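Home | Kitchen | Pantry | Workshop | Laundry | Ask Us

Filed under: Kitchen Tips, Fruit & Vegetables

February

Peaches bruise easily, and most of the bruising happens between the shopping bag and the place where you keep them. The same fruit that got through a truck ride will go brown where a thumb pressed it at home. A few habits will save most of it.

Start by clearing enough counter to lay the fruit out. Don't tip the bag. Take the peaches out by hand and set them down with some space between them. Look at each one for soft spots, splits and mold, and smell the stem end. A peach that smells strongly is ready today.

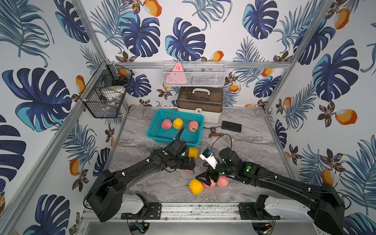 Heriberto Chávez

Sort before you put anything in the basket. Hard fruit can go in first and stay at room temperature. Anything that gives a little near the stem goes on top or straight to the refrigerator. Split fruit gets cut up and eaten, or goes in the freezer bag for cobbler.

Color won't tell you much. The red blush depends on the variety and how much sun the fruit got. Look at the background color instead, near the stem. Green there means it was picked early and may never get very sweet. Yellow or cream is what you want.

Pick up a peach with your whole hand, using the flats of your fingers and not the tips. When you hand one to somebody else, hold on until they have it. Keep your hands low over the counter so that a dropped peach only has an inch or 2 to fall.
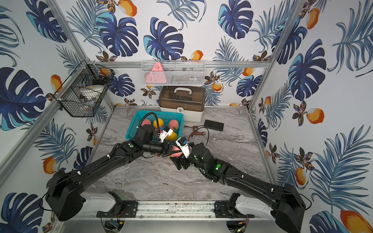
Set each one down in the basket and then let go. It sounds fussy, but dropping them in from the rim is how the bottom layer gets its brown spots, and you won't see them until the next day. Leave the small leaves on if there are any. They do no harm, though a long woody stem should be snipped so it can't poke the next peach.

Wash peaches right before you eat them. If they came home wet, dry them with a towel first. Rub gently or you'll take skin along with the fuzz.
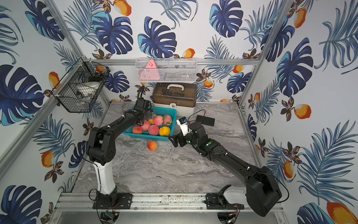 Air matters more than looks when you choose something to keep fruit in. A solid bowl traps damp at the bottom, and one bad peach down there will spoil its neighbors. A plastic basket with a grid of holes in the sides works better and rinses clean in the sink. Once the peaches are in a pile like this one, go through them every morning and move the softest to the top.

Mine is a Hotard basket that has lasted 11 years. Wicker is fine too if you line it with a dish towel, but change the towel when it gets sticky.

If you have more ripe fruit than you can eat, slice it, freeze the slices on a tray, and bag them once they're hard.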